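Can a robot clear and sort a kitchen counter yet?

Asked by Thu Tô
Tags: manipulation, grippers, household

I have a two-jaw parallel gripper on a small fixed-base arm and want to know what is realistic for counter tidying in 2025. The task: pick mixed small items off a counter, put each one in the right bin, leave the counter clear. Cups, sponges, small cartons, plastic bags, paper. No dishes and no liquids. Vendor videos show this at what looks like normal speed, but I can't tell how much is edited. Is anyone getting usable results outside a lab? I care about unattended runs. If I have to stand there, I can do it myself.

3 answers

Answer 1 (accepted), by Jin-sol Sung

Partly. Rigid items with two flat parallel faces are close to solved. Bags, paper and anything nested in something else are not.

I ran a similar setup in April with a Cerkine arm and Etach fingers, soft pads fitted. Over 98 attempts on small cartons I had 4 failures, all of them on cartons with an open flap. The planner took the flap for part of the body and put the grasp point too high. On thin plastic bags I stopped at 32 attempts with fewer than half lifted.

Small cartons look easy and mostly are. Grip force is the thing to watch: a carton full of product tolerates far more squeeze than the same carton half empty, and vision won't tell you which one you have. 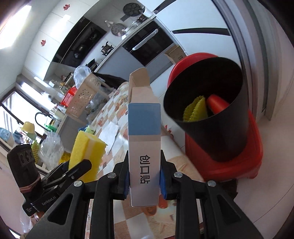
Adhesive bandage box between padded jaws, top flap open, patterned tablecloth underneath.

For a box in that state I would:
- grasp on the lower half, clear of the flap
- close under force control and stop at first stable contact
- keep it upright for the whole move, or the contents may come out of the top
- mask patterned cloth before segmentation, or expect false edges

Containers inside containers are a separate problem. A cup with things in it, standing in a bin, is one object or several depending on what you want done with it, and you have to specify that. No general model I tried guessed it consistently.

Cycle time was nearly 19 seconds per item including the re-scan. A person is much faster. Unattended, I would only run it with a fixed list of known items and a reject bin for everything else.

Comment by Thu Tô: Did you close the flaps first?

Comment by Jin-sol Sung: By hand, after the first few failures. Closing a tuck flap with one arm is harder than the pick.

Answer 2, by Wedside

Try suction. We use it on the packing line at work and it never drops a carton. Grippers are overrated.

Comment by Jin-sol Sung: It will not seal on a sponge, and an open carton can lift by one panel and deform. Fine for sealed boxes on a line.

Answer 3, by Hwang

Depends on your budget. What arm is it? Also check whether the controller firmware supports force mode, mine didn't until I updated it.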